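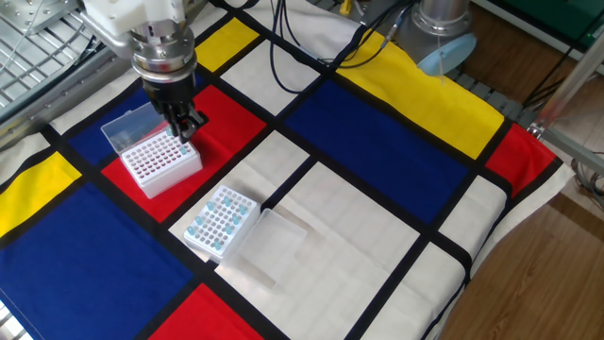

Call for participants: Edik student robotics project, spring group

Edik is looking for new members! We are the student robotics project at Brislow College, and from January we have 15 places open for students who want to spend a semester teaching a robot arm to do lab chores. Our chore right now is pipette tips. The arm picks a tip out of one rack and puts it into another, and if you think that sounds easy, please come and try it, because we thought so too and we have been at it since last spring.

You don't need to be an engineering major. Our current group has people from biology, math, nursing, graphic design and one very patient music student who turned out to be our best operator. First-years are welcome, and so are students who have never written a line of code.

What you will do

Everybody starts on the arm. In your first two weeks you learn to drive it by hand, slowly, with a trained member next to you and the stop button within reach. You'll practice coming straight down over a rack, closing the gripper on a tip and lifting it without dragging its neighbors along. Once you can do that calmly you begin recording runs for the project.

Each run gets a short written note: which rack you started from, where the tips were, whether you finished, and what went wrong if you didn't. Last semester the group recorded 1,814 runs, and 621 of those were marked as failed. We love the failed ones. Most of our good ideas this year came out of sitting together and going through them, and we want people who will write "I came in crooked and squashed it" instead of leaving the box blank.

After the first month you choose a working group:

Operators keep recording. They set up the racks, change the layouts and try new starting positions for the arm.

Software trains the models and runs them on the arm. Some Python is useful here, and we can teach you the rest if you're willing to read other people's messy code (ours).

Vision looks after the cameras and everything to do with them. Clear lids and small pale tips are a wonderful headache, and this group has the longest list of open problems by far.

Bench talks to the people who would use this. Savolainen, the teaching lab upstairs, lets us sit in on its practical sessions, and Bench members come back with notes on how tips really get handled during a busy class – lids off, racks half empty, boxes pushed wherever there's room. 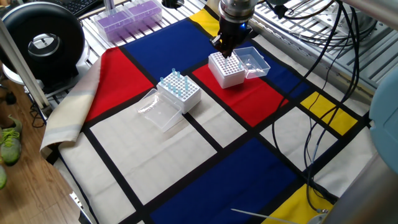 We change the layout between sessions, so no two afternoons are quite the same. A rack gets turned a little, a lid moves to the other side, the tips go in a different pattern. The tablecloth stays. New members always have opinions about the tablecloth and you are free to bring yours.

Time and place

Sessions run in the basement workshop of the Bresine Building, from 4:00 to 6:30 p.m., twice a week. We ask for at least one session a week through the end of April, plus the group meeting, where there is food. Over the whole semester that comes to 72 hours if you attend everything and a good deal less if you don't. Please be realistic about your schedule. We'd much sooner have you once a week for the whole semester than every day for three weeks.

The work can count toward the independent project requirement in several departments. Ask your adviser before you apply, and bring the form to your first session so we can sign it.

Who we're looking for

People who show up. People who can do the same small movement many times and still be curious about the next one. You should be comfortable being recorded by the workspace cameras (it's mostly the table, but hands and feet do wander in) and comfortable asking for help. If you've worked with pipettes before, tell us, you'll be very popular.

There are no tests and no grades. If you need a seat at the controls, a different screen setup or anything else in order to take part, put it in your application and we'll sort it out before you start. The workshop has step-free access through the rear entrance.

Closed-toe shoes are required, and long hair and hoodie strings need to be tied back near the arm. Safety training happens in the first session and you can't drive until you've done it, so don't miss that one!

How to apply

Write us half a page. Tell us who you are, what you study, which working group sounds most like you (it's fine to change your mind later) and about one thing you have fixed, built, grown, cooked or taken apart. It doesn't have to be a robot. Last year's favorite was about a zipper.

Hand it in at the Bresine front desk in an envelope marked Edik, or send it to the project mailbox listed on the student activities page. Applications close at 5 p.m. on the last day of classes before winter break, and everyone who applies gets an answer before the new semester starts.

Want to look around first? The workshop door is open during every session and visitors are welcome to stand and watch, or have a go if the arm is free. Ask for Musyoka Sang, our student coordinator, who can also tell you which afternoons have the most room.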